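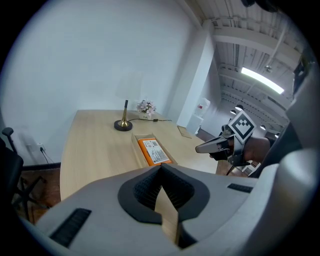
3. Task lighting and the desk surface

Lecturer: Hélder Salgado. Handout revised August 2018.

3.1 Terms

Illuminance is the light falling on a surface, in lux. Luminance is the light leaving it towards the eye. A pale desk and a dark desk under the same lamp have equal illuminance and unequal luminance. Confusing the two is the commonest error in the coursework.

3.2 Point source

For a small lamp at height h directly over the task:

E = I / h²

where I is the intensity in candela. Off the vertical, use E = I cos³θ / h². The formula fails for wide shades held close to the desk; see Kieu's notes, sheet 6.

3.3 Worked case

I = 199 cd, h = 0.80 m. E = 199 / 0.64 = 311 lux. General room lighting is added to this figure separately. 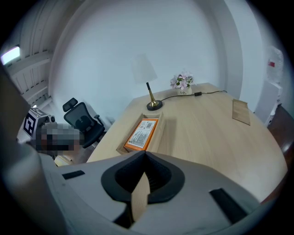
Fig. 3.2 Light oak-coloured desk top with shallow wooden tray.

3.4 Glare

Reflected glare depends on the finish as well as the colour. Matt surfaces scatter light; gloss surfaces return an image of the lamp. Place the lamp to the side of the writing hand's opposite shoulder.

3.5 Exercise

Repeat 3.3 for θ = 12°, keeping h fixed. Hand in to Hok-lam Hung before the February test.

Queries: Lighting course office, Wallport | Back to top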